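Thread on why our two-arm setup stopped dropping frames, and what we broke on the way. Mostly timing, some planner, a little perception. Long.

1/ Stack, for context: Kellodetti is our controller process, one per arm. Zitelska is the planner. Both write to a shared log. Until March every process stamped its own messages with its own clock, and we aligned them afterward in a script.

2/ The alignment script was fine for playback. It was not fine for training. A policy trained on logs where the gripper state lags the picture learns to close late. Ours closed late. We spent a long time blaming the policy.

3/ Sena Mensah found it by plotting commanded gripper width against the measured one for every episode in a batch of 900. Most sat on top of each other. A band of them was shifted, always in the same direction, always after the second arm had been restarted.

4/ Cause: on restart, the right arm's process took its clock offset from the first message it received. If that message had been sitting in a queue, the offset was wrong for the whole session. One stale message, one bad afternoon of data.

5/ Fix, part one. Offset is now estimated over the first 3,000 messages using the lower envelope of the delay and then frozen. No averaging. Averages pull toward the queue, and the queue is the thing you are trying to get rid of.

6/ Fix, part two. The controller refuses to go live until the offset estimate has settled. Startup is slower. People complained for a day and then stopped.

7/ Now the planner. Zitelska used to replan on every new camera result. Sounds responsive. In practice each plan was thrown away before the arm had followed much of it, and the motion had a visible stutter near the goal.

8/ We moved to a committed horizon of 4 waypoints. The new plan is stitched on after those, with position and velocity matched at the join. Matching position alone gives you a click in the wrist you can hear from across the room.

9/ If the new plan disagrees with the committed part by more than a threshold, we brake along the old path and start over. We do not blend. Blending two valid paths around an obstacle can give you a third path through it. Ask how I know.

10/ Collision model. Both arms check against each other using swept capsules over the committed horizon. The arms exchange intent, so each one knows where the other will be and not only where it is. This is the only part of the message format I would call finished.

11/ The other half of the collision model is the table. We keep a hand-measured height for the surface and a keep-out box per fixed object. Boxes are padded more on the side facing the gripper's approach. Crude, cheap to check, easy to explain to whoever is on shift.

12/ Perception next. Depth on clear plastic and clear glass is bad, and I have stopped expecting otherwise. You get holes, or you get the depth of whatever is behind. Fitting a box to that gives a box that changes size every time the light does.

13/ What we do: segment in color, take the mask outline, and intersect it with the known table plane to get the footprint. Height comes from a per-class prior. No depth inside the mask is used at all. Less information, smaller error.

14/ Glossy housings are a different failure. Depth there is dense and confidently wrong near highlights. We drop any pixel where the surface normal flips between neighboring frames. It eats part of the curved front on most appliances, but the silhouette still holds.

15/ Current test layout for the planner and the mask code together.

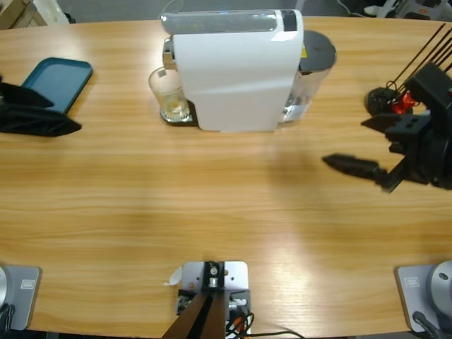 Right gripper over the table, capsule machine at the far edge with a clear glass under the spout.

16/ Two things make this layout useful to me. The glass stands on the drip tray, so its base is above the table plane and the footprint trick from 13 puts it in the wrong place. And the translucent reservoir at the back is a second object with bad depth, right where the planner wants a clean boundary.

17/ For the first one, the plane is now a property of the support surface and not a global. The drip tray gets its own small plane, attached to the machine's pose. Move the machine in the model and the tray plane moves with it.

18/ For the second, the reservoir is merged into the machine's keep-out box. I tried giving it its own box. The gap between the two boxes became an attractive corridor for the sampler, which is a very sampler thing to do.

19/ Tooling. Kershaw is our replay viewer. It now draws the committed horizon and the discarded plans in different colors, on the same time axis as the gripper plot from 3. Should have been the first thing we built. It was more or less the last.

20/ Still open: the per-class height prior fails on anything with a lid left up. Cekmont, our label store, has no field for articulated state, so we cannot even count how often it matters. Schema change is written, not merged.

21/ Also open: 24 episodes where the offset looks right and the gripper plot is still shifted. Sena thinks it is firmware. I think it is us. Will post the plots once one of us has been proven wrong.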